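Gancombe, Three Months In: A Review of a Learning-From-Demonstration Package for Small Labs

Posted 19th July in Tools and Methods

I should say up front that I am fond of this thing, because if you've been reading my reviews for a while you'll know I am not fond of much that arrives with a license key. Gancombe is a package for teaching a robot arm short tabletop jobs by showing it how, and then letting it practice. You guide the arm through the job a few times by hand, the software fits a policy to what you showed it, and after that comes the part the authors are proudest of, a correction stage where you step in only when the arm is about to go wrong. The method comes from a paper by Marcelle Royer and Imani Lyimo, and the package is the cleaned-up version of the code they used themselves. I bought it with my own lab money, such as it is, in the hope of getting my two graduate students out of the business of writing waypoints.

The claim in the paper, put simply, is that the corrections are worth far more than the demonstrations. Royer and Lyimo argue that most of us record too many perfect examples and far too few recoveries, so our policies know what a good run looks like and have no idea what to do a half inch to the left of one. Their answer is to stop recording early, let the half-trained policy run, and have a person nudge it back whenever it drifts. Those nudges get weighted heavily in the next round of training. It's an old idea at heart (anyone who has taught a teenager to parallel park has tried it), but the weighting is new, and they were kind enough to describe it in enough detail that you can change it.

What you get

The package installs as one piece, which I appreciated more than I can say after the week I spent in February with Nomden, a competing product that wanted three versions of the same library. There is a recorder, a trainer, a viewer for going back over your runs, and a small set of ready-made tasks with instructions for building the props. The manual is short and plainly written. It does assume you already have an arm that can be moved by hand and a camera mounted somewhere sensible, and if you don't have those yet, this is not the product to start with.

The viewer deserves its own paragraph. You can scrub through a run and see, on a strip along the bottom, every moment where somebody took over. I found myself sitting with it for whole afternoons, the way you might with an old photo album, finding out where my own hands had been impatient. One of my students turned out to correct early and gently, the other late and with some force, and the policies they trained had picked up those manners. I hadn't expected to learn that from a piece of software!

The coffee task

Of the ready-made tasks, the one I'd suggest beginning with is called Stir. The arm picks up a spoon from a rest, brings it over to a mug, stirs the coffee, and puts the spoon back. It sounds like nothing at all. But it has a long thin object held at one end, a target that's easy to knock, a liquid, and a return trip, and every one of those has embarrassed somebody at a conference. It's also cheap to set up. The rest is two blocks of wood with a groove in the front one so the handle has somewhere to sit, and you can make it in ten minutes if your shop has a scrap bin. Use a spoon with a fat, soft-looking handle, as we did. Our first was an ordinary flat teaspoon from the break room and the gripper kept turning it over.

Spacing matters more than the manual lets on. I started with the mug close to the rest, thinking a short trip would be an easy one, and the spoon kept catching the rim before the arm had lifted it properly. With plenty of bare table between the two, the policy has room to raise the spoon first and travel second. We also turn the mug so its handle faces away from the rest, out of the way of the approach. 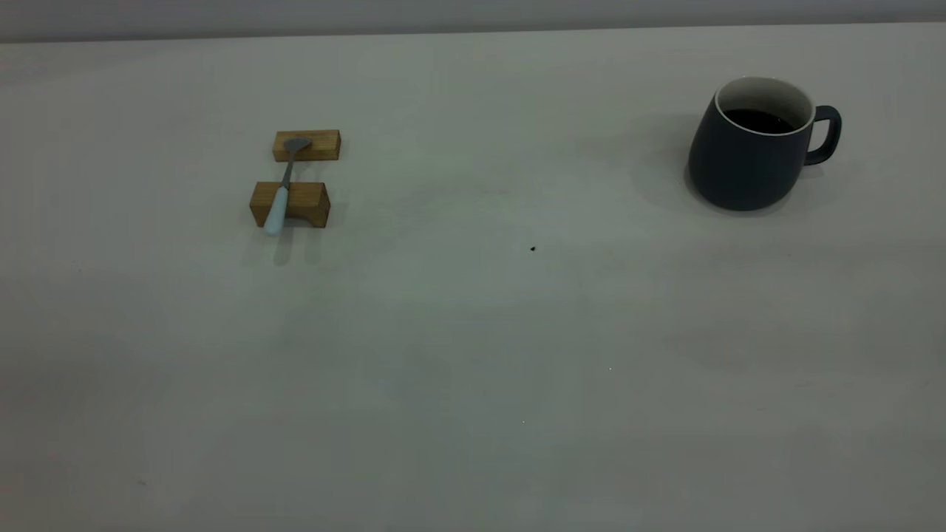 How well it learned

We recorded 10 demonstrations, as the manual suggests, and trained on those alone to see where we stood. The arm could find the spoon most of the time and could lift it some of the time, and after that it was anyone's guess. Then we did the correction stage, 70 short interventions spread over four sessions, and the difference was plain to everybody in the room. By the end we ran 200 trials, moving the mug a little between them, and the arm got through the stirring in around nine out of every ten. I was delighted, and I'm not ashamed to say I bought pastries.

The return trip is the weak spot. Putting the spoon back across two blocks asks for the bowl end and the handle end to come down at nearly the same time, and the policy tends to be careful about the handle and careless about the bowl. When it fails, it fails in the same way each time, with the bowl set down short of the rear block and the spoon sliding off the back of the groove. More corrections helped, though slowly. I wrote to the support address and had a thoughtful reply suggesting that we weight the last two seconds of each run separately, and it did improve matters, but I'd have liked to see it in the manual.

I'll add a word about lighting, as it cost us most of a morning. The recorder adjusts exposure by default, and on a pale tabletop with a dark mug it kept changing its mind partway through a run. Fix the exposure by hand before you record anything. Diffuse overhead light is your friend, and so is a matte surface. Coffee is very dark in a camera image and the policy seems to lean on that, so when we tried the same mug with milky tea the stirring got noticeably worse and we had to go back and correct it all over again.

How it compares

I've used Nomden and, for a shorter time, Ko. Nomden gives you more control over the training and has a nicer grasp planner, but it wants a great many demonstrations before it does anything useful, and its way of handling mistakes is to have you record the entire run again from the top. Ko is very quick to set up and is lovely for pick-and-place. It has no real notion of a person stepping in, so for anything with a return trip or a tool in the hand I'd leave it on the shelf. If your group only moves boxes from here to there, though, get Ko and save yourself some money.

Gancombe sits between the two on price. Academic licenses are per arm, not per person, which suits a small lab where people come and go. The optional foot pedal, made by Randetti, is sold separately, and I think you should get it. Without the pedal you take over by pressing a key, and by the time you've found the key the spoon is generally in the wrong place. With it, both hands are free to guide the arm, and our corrections got shorter and cleaner right away.

Small complaints

The trainer doesn't tell you how long it has left, only that it is working. The viewer forgets which folder you were in every time it is closed. Run names are limited to a length that suits somebody less chatty than I am. And the export tool writes the correction flags to a second file, which my students have now managed to lose twice, so keep the two together or you'll be left with motion data and no record of who was steering.

On the research side, I'd gently point out that the paper's comparisons all use operators who knew the method well. Ours didn't, and it took a session or two before their corrections were any good. A newcomer's first instinct is to let the arm fail completely and then rescue it, and those late rescues seemed to do very little for the policy. I'd love to see Royer and Lyimo publish something on training the person as well as the arm, and I've told them so.

Who should buy it

Small teaching labs, certainly, and any group with one arm and a handful of fiddly jobs. Ask for the trial license first and try Stir with your own mug and spoon before committing. We've renewed for the year, and the students have started on a task with a jar lid that I'll write up in the fall, once they've stopped arguing over whose turn it is on the pedal.

Rating: 4 out of 5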